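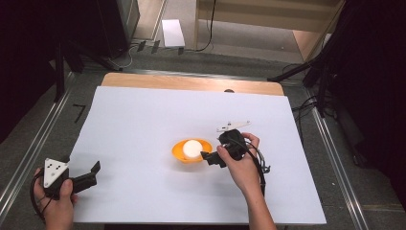
Section 2. Before you order: planning a Garneck hand-held gripper station

Read this section before anyone signs anything. Most of the phone calls we get at Kovis concern items that were left off the first order, usually the dull ones.

2.1 Working out what you need

1. Decide how many stations you will run in the first year. Write the number down, then halve it. You can always order more.

2. Allow two grippers per station, one for each hand. They are sold singly, a decision of the sales department on which this manual has no opinion.

3. Measure the room. The frame goes round the table, and people have to go round the frame. Leave space for stands and cables as well.

4. Budget for the table and board separately. Neither is in the Garneck kit. A plain white board is fine, and the Pallodville office has used the same one since January without complaint from the board.

5. Set aside 300 pounds per station for small objects, tape, clips and spare cables. Bowls and balls are cheap. Buying them one at a time on expenses is not.

Note: Marker plates are matched to the left and right grippers. Order spares by side. Two lefts do not make a pair, and we charge for the return.

2.2 Placing the order

1. Fill in the Mockus planning sheet, including the box for cable length. "Long enough" is not a length.

2. Check the delivery address. Rails come in one long carton that does not bend round stairwells.

3. Allow about 28 working days for delivery. Do not book your operators for day 29.

Caution: Do not cut the cable allowance to meet a budget. A cable that is too short pulls on the gripper, and the operator's wrist ends up doing the work of the missing length.

Caution: Training time is a cost. Enter it on the sheet under "Labour", even if your finance team would prefer it under "Other".

Prices in the appendix were correct on 5 May 2022. For anything later, ask for a fresh quote and sit down before opening it.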